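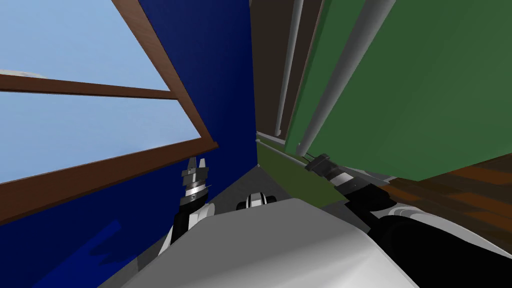

Dark blue room, eggshell finish: touch-ups flash and show as lighter patches

Asked by Shamim Farooqui in Walls and Paint
Viewed 1,878 times

Room is 145 square feet, one window with brown wood trim. I painted the walls navy in February, two coats of an eggshell acrylic over a gray tinted primer. Coverage was good. I then filled nine nail holes and touched them up with paint from the same can, using a 2 inch brush. After a week of drying the spots are still visible from the side, mostly in late afternoon when the light comes in low. From straight on they disappear.

The filler was ordinary lightweight spackle, sanded with 220 grit. I did not prime the spots. The can was stirred by hand, not shaken. I have a little under a quart left and would like to avoid repainting all four walls. Is there a way to blend these, or is it a full recoat?

Accepted answer
Wycliffe Mussa

What you have is flashing. The color matches and the sheen doesn't. Two causes are likely from your description. Bare spackle absorbs binder faster than painted wall, which leaves the film over it flatter. A brush also leaves a different texture from a roller, and deep colors show that at low angles more than pale ones do.

Spot fixes over the existing touch-ups usually make a bigger patch. Recoat the affected wall only, corner to corner. The eye does not compare sheen well across an inside corner.

1. Sand each spot with 400 grit until you can't feel an edge with a fingertip. Wipe with a damp cloth and let it dry.

2. Prime the spots with the same gray primer. Use a small foam roller and feather the edge out a few inches.

3. Have the store shake the can, or stir it for several minutes, scraping the bottom. The flattening agent in eggshell settles, and a badly mixed can will change sheen from top to bottom.

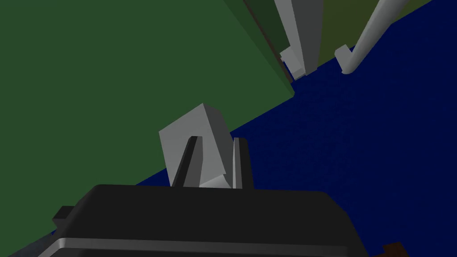 4. Cut in one wall and roll it before the cut-in line dries. Use a 3/8 inch nap and finish every section with light strokes in one direction, ceiling to floor.

5. Leave it 24 hours before judging. Deep bases take longer to level out in sheen than whites.

A quart covers close to 100 square feet in one coat on a sealed wall. Measure the wall before you start. If you need a second can, pour both into one bucket and mix them first.

Sebastian Avram

Agree with the above except for the roller. On dark eggshell I get fewer lap marks with a 1/2 inch nap microfiber, loaded heavier. Also check the room temperature. At 78 degrees with a fan running mine dried on the wall faster than I could keep a wet edge. Turn the fan off and add a water-based extender if the label allows it.

Corina Hodoroagă

had the same thing in a hallway, I just hung a picture over the worst one. Next time go with matte, it touches up a lot easier but it does scuff

Comment from Shamim Farooqui
Did the window wall as described, 3/8 nap, spots primed. No patches at 4 p.m. light. The opposite wall has three spots left and I will need another quart for that.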